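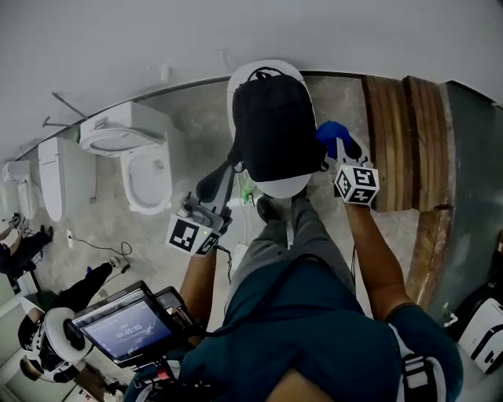

Black backpack on the closed lid of the toilet.

Bag hook for a small downstairs loo?

Posted by Wuvel in Bathrooms, February

We let out a room, and the downstairs loo has nowhere to put a bag except the lid, which rather defeats the purpose of the visit. The walls are tiled and I'd like to avoid drilling. I bought a stick-on hook for a fiver and it lasted until teatime. Does anything hold a full rucksack, or must guests go on queuing behind their own luggage?

Hamdy
What does the bag weigh? Most stick-on hooks are sold for flannels and dressing gowns. Mine is rated to 5 kg and has held a work bag for 2 years. Wipe the tile with surgical spirit, press hard, then leave it overnight with nothing on it. The leaving alone is the bit people skip. Don't stick it across a grout line either.

Ana
just use the back of the door

Carnia
Seconding the door, with a warning. If it's a cheap hollow one, a screw will pull out and take a neat disc of door with it (ask me about my airing cupboard). An over-door hook needs no screws at all. Check the gap at the top first, as mine scraped every time until I planed the edge. Hang it on the hinge side if you can, and measure how far the bag sticks out. Our loo is 600 mm wide and the door now opens most of the way.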